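How I Fix a Squeaky Floorboard From Above

My hallway in Gustdale squeaked for two winters before I finally did something about it, and I felt pretty silly when the whole job took me 19 minutes.
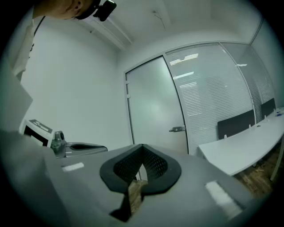
First, walk the floor slowly in socks and put a bit of painter's tape on every spot that talks back. Do it at night when the house is quiet!

Next, try the lazy fix. Sprinkle talcum powder over the gap, work it in with a soft brush, then lay a towel down and step on the boards for a minute. Half of mine stopped right there.

For the stubborn ones, find the joist (a stud finder on its deep setting works fine) and drill a small pilot hole at an angle. Drive in a trim-head screw until it sits just under the surface — go easy, old boards split. Fill the hole with matching wood putty, let it dry overnight, and sand it lightly in the morning.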